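Clearing out the vitamin shelf

27/06/2026

She runs the front counter at Mivalen, a small health shop, and she has 18 minutes before the delivery comes. So we talk standing up.

First question, why do people keep so many bottles at home. She laughs. "They buy for winter. Then it's April and the thing is still half full, and they buy another one." Her own kitchen, she says, was worse than anybody's. One cupboard over the stove, 55 bottles and tubs, some of them older than the stove.

Over the stove, that's the wrong place by the way. Heat, steam. She moved the lot to a hall closet last year.

How did she sort it? Quick answer. Everything out on the table, dates first, then labels. "If I can't read it, I don't take it. Thats the whole rule." Half the labels had gone scratchy or started lifting at the top. Some were in Chinese and English, her sister-in-law brings them back from trips, and those she likes because the big print tells you right away what it is. 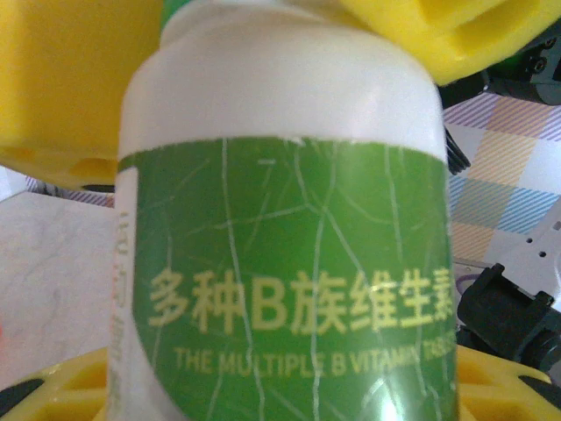
B vitamins are the ones people double up on, she says. There's a B complex, then a multi with B in it, then some energy drink powder. "They come in with a bag and ask me which one. I say, pick one and ask your pharmacist." She won't give doses over the counter, and she didn't give me any either.

What about moving pills into nicer jars? A hard no. "You lose the date, you lose the name, you lose the leaflet." She keeps the original bottle even when there's 6 tablets left in a tub made for 100. Looks silly, takes up room. Fine.

The closet now has two shelves. Daily stuff at eye level, spares behind, caps up, labels facing out. Nothing from the top shelf gets opened untill the one in front is finished. Her husband ignores this.

Any last tip? Write the opening date on the bottom with a marker. Then the van pulled up outside and she went to get the door.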